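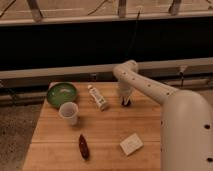
Skultell Pasine Hartöl für Tischplatten und Arbeitsflächen
Artikelnummer 286-30
Gebinde: 750 ml, 2,5 l
Lieferzeit: 3 bis 5 Werktage

Pasine ist ein farbloses Hartöl für Möbel und Arbeitsflächen im Innenbereich. Es eignet sich für helle und dunkle Laubhölzer, für Kiefer und Lärche sowie für verleimte Platten. Die Maserung bleibt sichtbar, der Farbton wird leicht angefeuert. Wer helle Hölzer möglichst hell halten möchte, verwendet die Variante Pasine Natur mit Weißpigment.

Vorbereitung
Die Fläche muss sauber, trocken und fettfrei sein. Alte Lackschichten vollständig entfernen. Stufenweise in Faserrichtung schleifen, letzter Schliff mit Körnung 150 bis 180. Schleifstaub absaugen, auch aus den Fugen zwischen den Dielen. Bei gerbstoffreichen Hölzern wie Eiche keine Stahlwolle verwenden.

Verarbeitung
Das Öl vor Gebrauch gut aufrühren und unverdünnt mit Pinsel oder Rolle dünn auftragen. 30 Minuten einziehen lassen, den Überstand mit einem fusselfreien Tuch restlos abnehmen. Nach 6 Stunden Zwischenschliff mit feinem Pad, danach zweiter Auftrag. Stirnholz nimmt mehr auf und wird ein drittes Mal behandelt. Verarbeitungstemperatur mindestens 12 °C, Raum gut lüften. 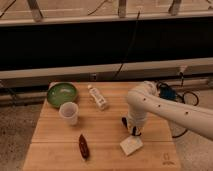

Grüne Schale, kleiner Becher und weißes Fläschchen auf hellem Holz.

Pflege
In den ersten zwei Wochen nur trocken abwischen. Danach genügt ein nebelfeuchtes Tuch, bei Bedarf mit etwas Holzseife von Wong. Stark beanspruchte Stellen lassen sich einzeln anschleifen und nachölen. Scheuermilch und Mikrofasertücher sind nicht geeignet.

Technische Daten
Glanzgrad: seidenmatt
Verbrauch: 40 bis 60 ml je m² und Auftrag
Belastbar: nach 7 Tagen
Lagerung: frostfrei, angebrochene Dosen fest verschließen

Sicherheitshinweis
Getränkte Lappen können sich selbst entzünden. Nach Gebrauch in Wasser legen oder ausgebreitet im Freien trocknen lassen. Für Kinder unzugänglich aufbewahren.

Passendes Zubehör
Ölpinsel Gasden, 60 mm
Schleifpad fein, weiß
Baumwolltücher, Karton

Fachberatung
Jade Ouellet, Durchwahl 167, vormittags von 8 bis 12 Uhr
Musterstücke auf Anfrage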